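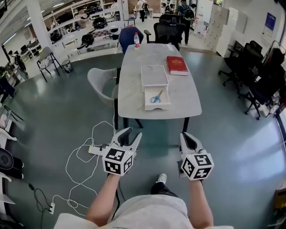
La mesa gris, con las tijeras de mango azul en su cajón y el libro rojo al lado.

Las tijeras del cajón

Mi tía, que trabajó 22 años en una mercería de Villanueva y de allí se trajo un montón de opiniones, decía que a una oficina se la conoce por sus tijeras. Si están atadas con un cordel, la gente no se fía; si hay que pedirlas por favor, manda alguien que no debería mandar; y si están en su sitio y cualquiera las coge y las devuelve, quédate, hija, que ahí se puede estar.

Me acordé de ella un martes por la mañana, sentada a la mesa gris de esquinas redondas que hay en mitad de la sala grande de Landico, delante de la cajita blanca de plástico. Tenía el cajón abierto y las tijeras dentro, tumbadas tan tranquilas, con su mango azul, y me entró una alegría bastante tonta, porque llevaban nueve días sin aparecer.

Nueve días dan para mucho. Al principio abríamos los paquetes con las llaves, luego con un bolígrafo y al final a tirones, que es como se rompen las cosas de dentro. La señora de contabilidad rebuscó en el mueble alto de los cajoncitos, el que está pegado a la pared del cartel azul, y como es una mujer minuciosa los abrió todos, uno tras otro, y volvió con una goma de borrar, dos pilas y un recibo de 300 pesetas que nadie supo explicarle. Las tijeras no. El chico de los pedidos juraba que se las había visto a la encargada, la encargada se las había visto al chico, y así estuvimos, mirándonos todos un poco de reojo, que es una pena en un sitio donde hasta entonces se merendaba junto.

Y con las tijeras, además, había desaparecido el libro. Era un libro rojo de tapa dura con letras doradas, que alguien dejó un invierno en la oficina y que habíamos ido leyendo por turnos – a la hora del café, media docena de páginas cada uno, y sin contar el final a los que iban detrás. Yo me había quedado en la página 92, justo cuando el hermano mayor vuelve de Skadness con el abrigo de otro, y les aseguro que nueve días son muchos para no saber de quién es un abrigo.

Aquel martes llegué la primera. El sol entraba ya por el lado derecho y hacía manchas en el suelo verdeazulado, que a esas horas parece agua, y da casi apuro pisarlo. Dejé la chaqueta, aparté la silla, y allí estaba el libro rojo, junto a la cajita, tan bien puesto como si lo esperase una visita. Tiré del cajón y aparecieron las tijeras.

No había nota ninguna. Solo que, al abrir el libro, vi que las páginas del medio, las que llevaban meses soltándose y cayéndose al suelo en cuanto uno estornudaba, estaban pegadas. Pegadas con paciencia, con unas tiritas de papel finísimas, cortadas a medida, muy rectas. Pasé el dedo por encima y apenas se notaban. Hasta la esquina de la 92, que yo misma había doblado (lo confieso, soy de las que doblan), la habían alisado.

Me puse a pensar quién podía haber sido y fui recorriendo la sala silla por silla, que es la manera más fácil que tengo de acordarme de la gente. El de la silla azul del fondo no tiene pulso ni para servirse el agua. La del reposacabezas sí, pero se compra los libros nuevos y los viejos le dan alergia. De los de las sillas negras de ruedas, el más alto habría dejado el pegamento destapado. Y me quedó la silla blanca del asiento gris, la de junto al pilar, donde se sienta el señor de Ralance cuando viene a revisar las facturas, que en todo el tiempo que lleva viniendo me habrá dicho buenos días, hasta luego y poco más. Siempre pensé que no le interesaba lo que leíamos. Una vez, eso sí, me preguntó en qué página iba, y yo le contesté sin levantar la vista.

Cuando fue llegando la gente hubo mucho ruido. La señora de contabilidad dio un beso a las tijeras, el chico y la encargada se pidieron perdón a la vez y casi no se les entendió. Yo no conté nada de lo que había pensado. Busqué la 92 y leí hasta que se enfrió el café.

El abrigo era del padre.

El señor de Ralance vino a media tarde, con su cartera, y se fue derecho a su sitio del pilar. Le llevé el libro y le dije que ahora le tocaba a él, que estaba en la lista. Me contestó que gracias, que si no era molestia prefería empezarlo otra vez desde el principio, porque con las prisas de pegar solo había podido leer los trozos sueltos.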